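Última atualização: 22 de abril de 2023

Para que serve um soquete?

O soquete é um tubinho de metal que se encaixa na cabeça de um parafuso para apertar ou soltar.
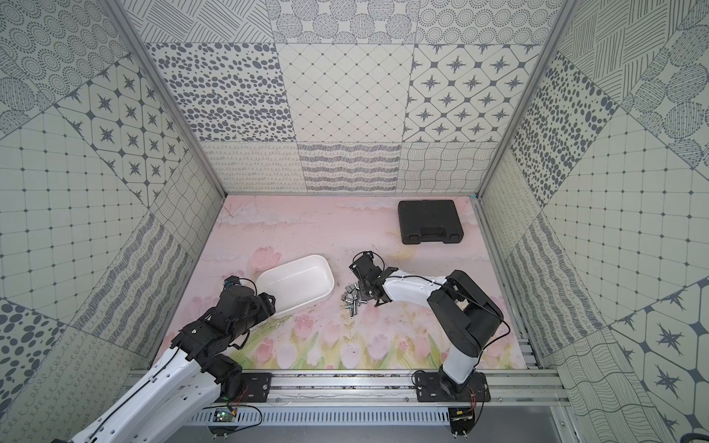 Guardar soquetes dá trabalho porque eles rolam. Primeiro, junte as peças num montinho, como o que está sobre o tapete rosa, perto da bandeja branca. Depois pegue uma bandeja.
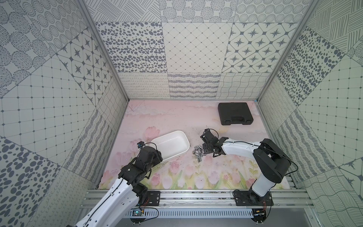

Bandeja branca, peças de metal e maleta.

A borda da bandeja segura as peças. 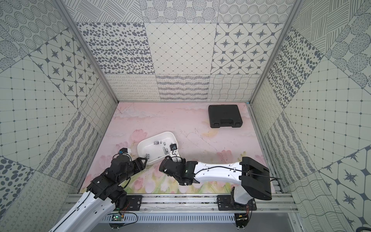

Soquetes dentro da bandeja, com a maleta fechada ao fundo.

Olhe a abertura de cada um. Muitas têm seis pontas, outras têm doze.

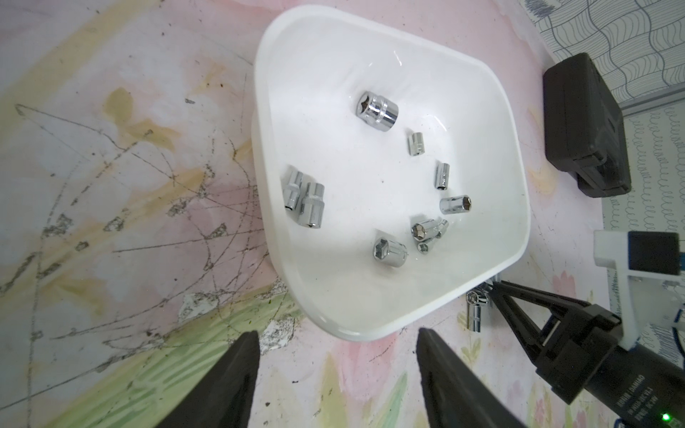

Separe por tamanho, do menor ao maior, e ponha cada soquete no seu lugar na maleta. Peça ajuda a um adulto com as travas.

125 compartilhamentos · 3 comentários
© Vavico · Voltar ao topo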